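Writing the Vows Ourselves

December 23, 2022

We got married in November and I said I would write something about the vows, so I'm finally sitting down to do it. A few people asked how we went about it, and two of them are getting married next year.

Luana and I decided early on that we would write our own. Her parents would have liked the traditional wording, and mine didn't mind either way. The officiant, Nivaldo Aguiar, told us he was fine with anything as long as he had the text ahead of time and as long as we each said the legal part after him. In our county that is one sentence. Everything else was up to us.

I started writing in the summer and had nothing I liked by the end of it. My first draft was 3,147 words. I know the number because the word counter sits at the bottom of the window and I kept looking at it. I read it out loud in the garage with the door shut and stopped after 19 minutes, and I still had a page to go. It had our whole history in it, including the apartment on Mulholm with the bad radiator and the weekend her car died outside Evangelista's bakery. None of it was a promise. It was a long letter, and I gave it to her as a letter the night before the wedding, which I'm glad I did.

The second draft went the other way. I had read somewhere that vows should be short, so I wrote four lines, and they could have been said by any man to any woman. I put that one away too.

What got me moving was a phone call with Nivaldo. He has done a lot of weddings and he doesn't dress things up. He asked me what I was going to promise. I talked for a while and he asked me again. Then he told me to write down things I could be caught not doing. "I will always cherish you" is hard to be caught on. "I will call if I'm going to be late" is easy. I wrote a list of those that evening at the kitchen table and it took less time than eating dinner had.

The list was longer than I needed, so I crossed out anything that was really a chore. I kept eight. Some of them are private. The ones I don't mind sharing are that I will not go quiet for days when I'm angry, that I will go with her to see her grandmother even when there's a game on, and that I will tell her about money problems the day I find out about them. That last one got a look from my father, who was in the front row.
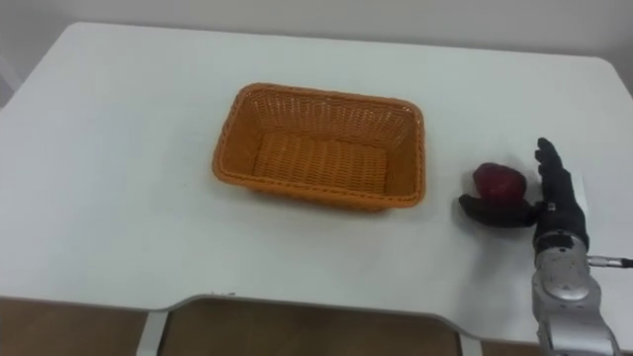
Luana wrote hers in two sittings. She is faster than me at most things. We had agreed not to show each other, but we did agree on some rules first, and I would recommend doing that. Ours were a limit on length (one side of one index card, normal handwriting), no jokes that only our friends would get, and no stories about anyone who was going to be in the room. We also each sent our text to her cousin, who read both and told us if one was much more serious than the other. She sent mine back once and said to take out a line about the dog. I took it out.

A word about the card. I had planned to memorize mine. I'm not a nervous speaker and I had practiced it in the car for weeks. Nivaldo said to carry the card anyway, and to have him carry a second copy inside his folder. I got through the first three promises from memory, looked at Luana, and lost the rest completely. I took out the card. I don't think anyone minded, and my mother has told me since that she thought I was supposed to read it.

Write it large. I had typed mine and printed it small so it would fit, and outside at four in the afternoon, with the sun behind her, I had trouble seeing it. Luana's was handwritten with a marker and she had no trouble at all.

We had the ceremony at Skoltanell, on the lawn next to the old dairy building. It's a good place and the people who run it were easy to deal with, but there is a road on the far side of the hedge and you can hear trucks. We had been there twice on quiet mornings and never noticed. If you are writing your own vows and you want your guests to hear them, stand where you are going to stand, at the hour you are going to do it, and have somebody sit in the back row. We ended up renting a small speaker and a clip-on microphone from Ivetti two days before. The microphone was the best money we spent on the ceremony. My uncle, who wears hearing aids, told me he heard every word, and he repeated a few of them back to me at dinner.

People have asked if we wish we had done the traditional ones. I don't, though I understand the appeal better now than I did. Those words have been said by a lot of people and you can lean on them. When you write your own there is nothing to lean on, and if you leave it to the last week you will be up late. I would give it a month. I would also do the length rule before anything else, since a long set next to a short set is uncomfortable for the couple and for everybody watching.

The cards are in a frame in the hallway now. Luana's aunt did that for us as a gift. I wasn't sure about it at first – it seemed like a lot to walk past on the way to the bathroom – but I've gotten used to it. I broke number five last week, the one about calling when I'm running late. Luana didn't say anything. She tapped the glass when I came in and went back to what she was doing.

Nivaldo says he is taking bookings for next year if anyone local needs an officiant. Leave a comment and I'll pass your name along. I also still have the speaker stand that Ivetti forgot to pick up, and I've called them twice about it, so if anyone from there reads this, it's in our garage.

Next post will be about the food, which Luana is going to write. She has opinions about the rice.

This site uses cookies to remember your preferences and to count visits. By continuing to browse you agree to their use. Accept | Manage settings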